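Laundry and folding room, walk-round checklist with my comments
Site: Brondside, ground floor
Checked by: Carola Rieger
Date: September 1, 2023

I did this one in the morning before the first loads came down, so I had the place to myself and could poke my nose everywhere!

1. Floor and walkways: OK
Clear from the door to the back wall. The mat by the sink has stopped curling up (new tape, thank you Rillach people).

2. Dryer lint filters: NEEDS ACTION
Two out of the 4 had a proper felt blanket on them. I cleaned them myself, but please, after every load, not when you remember. I've put a note on the doors.

3. Detergent storage: OK
Lids on, labels facing out. The big Eichhorn tub is too heavy for the top shelf, so I moved it down to the floor cabinet.

4. Shelf load: OK with comment
Bay 8 is still leaning a little. I gave it a wiggle and it holds, but I'd like the wall bracket looked at before we stack winter blankets on it.

5. Folding surfaces: OK
White top wiped down, no snags or rough corners that I could feel. I ran an old pair of tights over the front edge, which is my trick for finding splinters, and they came away fine. 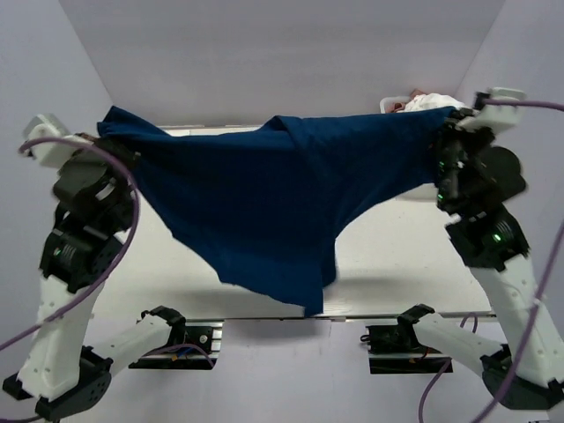
Item 5, folding area: navy cloth held up by its top corners over the white work surface.

6. Handling of dark items: COMMENT
Darks show every bit of fluff, so the surface gets wiped before they go on it, please. Hold tops by the corners and let the middle hang before you lay them down (I do love a navy T-shirt that folds without a fight). Anything with a deep crease goes in the pressing basket.

7. Lighting: OK
All tubes working. The one over the sink buzzes.

8. Fire extinguisher: OK
Tag 172, pin in, gauge in the green. Someone had hung a coat hanger on it, now removed.

9. First aid box: NEEDS ACTION
Out of the small bandages again. I've asked Vavcombe to send a pack with the next delivery.

Still open from last time: the bracket on bay 8 and the drip under the sink.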